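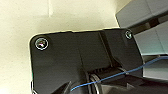
Workshop > Handouts > Arm Build > 4. Wrist plate and cable routing

Unit 4 covers the mechanical side of the wrist: the mounting plate, its fasteners, and the small wiring that has to cross a moving joint. Bring your printed parts from Unit 3. Power supplies stay off for the whole session.

4.1 Seating the plate

Deburr the countersinks before assembly. A ridge of plastic under a screw head will tilt the plate, and the error grows with distance from the joint. Start both screws by hand, then tighten them alternately, a quarter turn at a time. Stop when the heads are flush. Screws driven into printed plastic strip easily, so use the short hex key and leave the electric driver in the drawer.

Check for play by holding the forearm still and rocking the plate. Movement at the plate means a loose fastener. Movement further back is usually bearing clearance and is dealt with in Unit 6.

4.2 Wire routing

Any wire that crosses the wrist needs slack at both ends of travel. Turn the joint by hand to each limit and note the tightest point. Leave about 10 mm spare there.

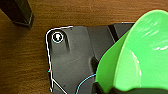 Too much slack is also a fault. A loop that hangs below the plate can catch on whatever the gripper is reaching for. Tie the wire on the fixed side only, and repeat the full rotation after tying. If it rubs an edge, round the edge with a file before adding sleeving.

4.3 Record

Enter the following in your build log:
- play at the plate (yes/no)
- wire slack at each limit, in mm
- any edge filed or sleeved

Unit 5 starts from these entries. Groups using the Pliltov gripper base should read its appendix on cable exits first.

Filed under: Build Notes, Robot Arms, Shared Workshop

Comments (4)

Jirayu Saithong: Does the quarter-turn rule apply with threaded inserts?

Anouk Aerts: Yes. Inserts can still pull out if one side goes down first.

Nesma Kabbaj: My wire only rubs at one limit. Sleeve or re-tie?

Anouk Aerts: Re-tie, then turn it through the full range again.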